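Kleinteile im Schlafraum: Ordnung auf der Liegefläche
Sprechtext zum Vortrag, Wohnberatung Wornach
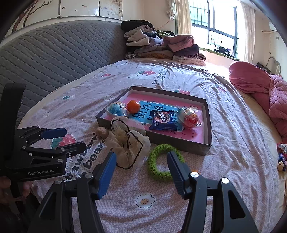
Folie 1 - Ablageflächen

Unsere Beratungsstelle betreut Haushalte in Wornach und Zulach, in denen der Schlafraum zugleich als Ablage dient. Das Bett ist dort häufig die größte freie Fläche und wird zum Sortieren genutzt. Im gezeigten Fall nimmt ein offener grauer Kartondeckel auf dem Bett das Kleine auf: zwei in Folie verpackte Spielbälle, eine Mandarine, eine Snackpackung. Der grüne Strickring, die Walnuss und der zugebundene Netzbeutel liegen noch daneben. Hinten am Fenster ist gefaltete Kleidung zu einem hohen Stapel aufgeschichtet.

(Kurze Pause, Handzettel ausgeben.)

Folie 2 - Reihenfolge

Wir empfehlen, mit den Lebensmitteln zu beginnen. Obst und Nüsse gehören in die Küche, Spielzeug erhält einen festen Behälter. Textilien werden zuletzt eingeräumt. Für einen Durchgang sind rund 40 Minuten anzusetzen.

Folie 3 - Behälter

Deckel und flache Kartons genügen für den Anfang. Im Wohnprojekt Carré wurden je Schlafraum 4 Behälter ausgegeben - ohne Beschriftung, auf Wunsch der Haushalte. Rückfragen zur Ausgabe bitte erst nach Folie 4 aufnehmen.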